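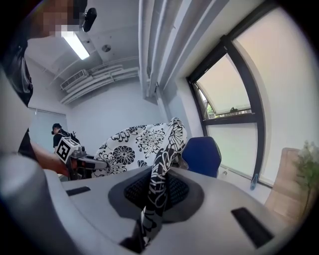 Buyers should know what a home costs to run before they fall in love with the kitchen, according to Matilde Esteves, and from May every residential listing handled by Pomby will tell them.

Pomby, the residential sales and leasing agency, has announced that a standard running-cost statement will accompany each house, townhouse and apartment it brings to market. The statement will be published with the listing, provided in print at inspections and updated if a property remains on the market for more than 60 days.

The first homes to be offered under the new arrangement are those in Runevow, a townhouse and apartment development in which Pomby is the appointed selling agent. Runevow comprises 100 dwellings and is being released in stages. The opening stage is complete and available for inspection by appointment.

What the statement contains

Each statement runs to 2 pages. The first page sets out the charges that come with the property: council rates, water service charges, strata or owners corporation levies where they apply, and any special levy that has been raised or formally proposed. The second page deals with the building itself. It records the type and age of the hot water system, the heating and cooling equipment, the insulation where this is known, the window glazing, and the condition of the roof as noted at the most recent inspection.

Where a vendor agrees, the previous four quarters of electricity, gas and water accounts are also summarised. Names and account numbers are removed. If the vendor prefers not to release the accounts, the statement says so plainly and the relevant section is left blank. Pomby will not substitute an estimate of its own.

"A purchaser can find out the floor area of a home in a few seconds, and then spend weeks trying to learn what the levies are," said Ms Esteves. "That information is usually sitting in a drawer or with the strata manager. We are asking for it at the beginning of the campaign and putting it where people can read it."

Vendors will be asked to supply the documents when they sign the agency agreement. Pomby will meet the cost of obtaining strata records for apartments and townhouses. The agency expects that preparing a statement will take no more than 10 business days, and a property may be advertised while its statement is being completed, provided the listing carries a notice to that effect.

Runevow

The townhouses at Runevow have two or three bedrooms, with a ground-floor living area opening to a paved courtyard. The apartments range from one to three bedrooms and are arranged around a shared garden. All dwellings have secure parking, ceiling fans in the bedrooms, and a laundry that is separate from the bathroom. Storage cages are included on title with the apartments and may be purchased with the townhouses.

The development was designed by the practice Brorkero, which also prepared the landscape plan. Existing mature trees along the northern boundary have been kept, and the driveway was moved during the planning stage to protect their roots. The garden will be watered from underground tanks that collect from the apartment roofs.

Valter Sampaio of Brorkero said the running-cost statement had influenced some late decisions on the project.

"We knew a buyer would see the levy on the first page, so we looked again at everything the owners would have to maintain in common," Mr Sampaio said. "A water feature was taken out of the entry court. The money went into external blinds on the western side, where the afternoon sun is strongest."

Estimated levies for the first year have been prepared for each dwelling type and appear in the statements. Because the buildings are new, no past utility accounts are available, and that section will remain blank until a resale takes place.

Leasing properties

The statement applies at present to sales only. A shorter version for rental homes is being prepared and will cover heating and cooling, hot water, internet connection type and any charges that fall to the tenant under the lease. Landlords whose properties are managed by Pomby will receive a draft for comment before the rental version is introduced.

Existing listings

Homes already on the market with Pomby are not required to have a statement, although any vendor may request one without charge. Vendors who do so should contact the agent handling their sale and have their most recent rates notice and levy notice on hand. Properties listed for auction will have their statements published before the first open inspection.

Inspections at Runevow

Appointments to view the completed townhouses and the display apartment may be made through the Pomby sales office in Cabanatuan Street. Evening appointments are available until 7 pm. Floor plans, the schedule of finishes, the draft contract and the running-cost statement for each available dwelling can be collected at the office or sent on request.

Media enquiries regarding the running-cost statement should be directed to Matilde Esteves at Pomby. Enquiries about the design of Runevow should be directed to Valter Sampaio at Brorkero.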